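Morneo baiting scare

The Morneo baiting scare was a series of alleged dog poisonings reported in and around the Australian town of Morneo, mostly in the older streets near Rutherford Park. The reports were widely described at the time as the work of one person, usually called the Morneo baiter. No such person was ever identified. One man was charged in connection with a single piece of meat, and the charge that went to court was a littering offence.

Background

Morneo sits on the edge of grazing country where baits for foxes and wild dogs are laid under permit. Warning signs are a common sight on boundary fences, and pet dogs had died from straying onto baited land well before the scare. These earlier deaths got little notice. Later accounts tend to leave them out, which makes the run of cases that followed look more sudden than it probably was.

Reports

The first case to attract attention was that of Leto, a kelpie cross found dead in a backyard on the park side of town in May. Her owners told the local paper, the Rutherford Courier, that she had been healthy the night before. No post-mortem was carried out. The Courier ran the story under a headline that used the word "poisoned" without quotation marks, and within a fortnight it was reporting a "wave".

How many dogs were affected has never been settled. A residents' page called Cukeo Watch, named after the creek behind the park, kept a running list that reached 135 entries. The list was open to anyone. It included dogs that had been off their food for a day, two cats, and several animals entered more than once by different members of the same household. Council rangers, working from vet records, confirmed 14 deaths over the same period in which poisoning had been suspected by somebody. Toxicology was done on five of these. Two came back positive for snail bait, a product sold in most hardware shops and kept in a good many sheds, and one for rat poison. The other two found nothing.

The larger figure is still the one most often repeated.

Arrest and charge

Fraser MacLeish, a retired fencing contractor, was questioned after a neighbour saw him throw a parcel over the back fence of the park. The parcel held sausages. Police said at first that they were treating the matter as a possible animal cruelty offence, and this was reported as an arrest over the poisonings, though MacLeish had not been arrested and no poison had been mentioned. Testing found the sausages to be spoiled but otherwise ordinary. MacLeish said he had been feeding magpies.

He was fined $400 for depositing waste on public land, with $645 in costs. The magistrate noted that no evidence linked him to any sick or dead animal. Cukeo Watch described the result as a plea deal. Court records show no cruelty charge was ever laid, so it is hard to see what the bargain could have been.

Explanations

Supporters of the single-baiter account have pointed to the clustering of cases near the park. Hanne Savolainen, a veterinary pathologist who reviewed the records at the council's request, thought the cluster was mostly an effect of where people had been asked to look. The page began in those streets, its leaflets were dropped in those streets, and two-thirds of its members lived there. Her report, published in August 2020, found the yearly number of sudden dog deaths to be within the usual range for a town of that size - though it also conceded that the usual range was worked out from patchy figures.

The report has weaknesses of its own. It relied on clinics that did not all keep the same kind of records, and it could not account for dogs that were buried at home without being seen by a vet. Savolainen did not rule out deliberate baiting in one or two of the cases. Critics took this as an admission. It reads more like ordinary caution.

Claims that baits had been found "stuffed with glass" appear in many retellings. The earliest version that can be traced is an unsigned comment on Cukeo Watch, and no such bait was handed in to the rangers or to police.

Aftermath

The council put up warning signs at both entrances to the park and extended its leash rules to the creek path. Fewer reports were received afterwards, and the signs have been given the credit. The drop had already begun before they went up. A reward fund raised by residents was never claimed, and what became of the money is unclear from the published accounts.
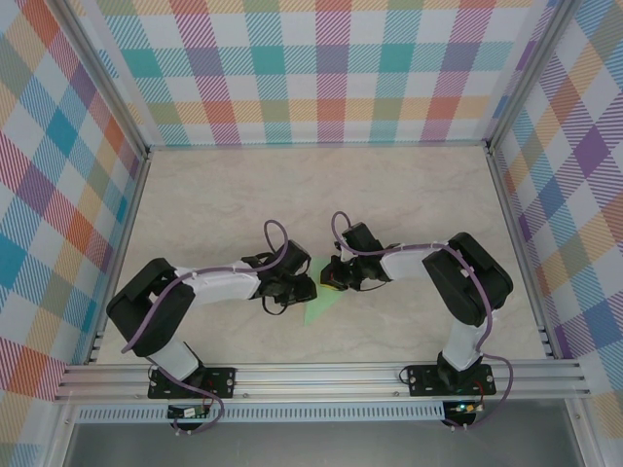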